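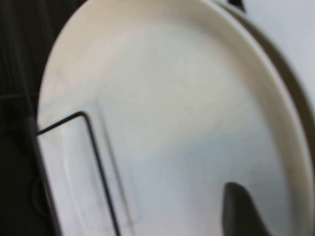 I have been to a lot of open days and I usually come home with a tote bag and very little else. The one at Paltedlow on 5 March 2023 sent me home with eleven pages of notes, nearly all of them on rules, and I loved it! Paltedlow works on robots for kitchens, and the whole day was built around how the work gets done properly: who may stand where, what gets checked before a run, what gets written down after. Their house rules say that every object handled has to be seen from close up by the camera at the wrist as well as from outside, and I understood why as soon as I saw a big pale dish filling nearly the whole view, with the gray fingertip just inside the rim. You can read the faint streaks and little gray marks on the surface from there, and Paltedlow wants that sort of thing logged, scuffs and all.

We started in the entrance hall with coffee and a safety briefing (short, clear, no slides, bless them). Closed shoes, hair tied back, no lanyards past the yellow line. They collected our lanyards in a bucket, which I have never seen done anywhere else. Then we went through to the cells in groups of 10.

The rulebook is called Iseo. It started as a sheet taped to a door and has grown to 179 numbered rules, and you can buy a printed copy at the front desk if you are that kind of person. I am that kind of person. Many of the rules are tiny. Rule 14 says the stop button must be within arm's reach of whoever is watching, with that arm's reach measured on the shortest person in the team. Rule 31 says you announce a run out loud before you start it, even when you are alone in the room. Several of us giggled at that one, and then our guide pointed out that the person who thinks she is alone often isn't.
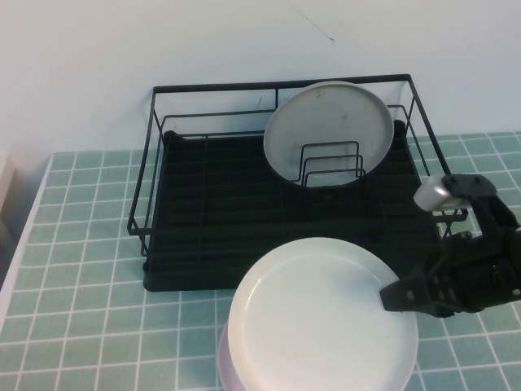
The part on dishes was my favorite. Iseo has a full chapter on handling plates, and it is strict about contact. A gripper is to take a plate by the rim, on one side, with the pad on the edge and clear of the well where food would sit. A plate standing in the rack must be left standing while another one is being handled in front of it. If plates are stacked, the log has to say so, and it has to say what was underneath. Force limits are set for the most fragile thing on the counter, even if the robot isn't meant to go near it. I wrote that last one down twice.

There is also a rule on counters. Paltedlow likes tile with visible grout lines for its practice kitchens, and the guide told us the grid makes it easy to tell from a recording whether a rack has been nudged between runs. So simple! I came home and looked at my own kitchen counter (plain gray, useless) with real disappointment.

Lunch was soup and very good bread. At the next table were people from Lozano, who make guarding for small work cells, and they let me try their light curtain with a broom handle. They had brought 3 versions and the middle one is the one I would want.

After lunch came the logging session, run on a system called Fakton. Every run gets an entry, including the dull ones. A dropped plate is an entry, a near miss is an entry, and a person leaning over the line to grab a pen is an entry too. They have passed 2000 entries since December and anyone on site can read all of them. We were given twenty minutes to browse and I could have stayed all afternoon. My one complaint is that the search box is fussy about spelling, and I said so on the feedback card.

If you go next time, ask to join an early group, as the later ones had less time at the cells. Parking is behind the building, past the second gate, and the sign is easy to miss. Bring a jacket too. The cells are kept cool and you stand still a lot.

I have already copied the arm's reach rule for our own workshop and measured it on myself, being the shortest. The stop button moved to the left side of the bench the next morning.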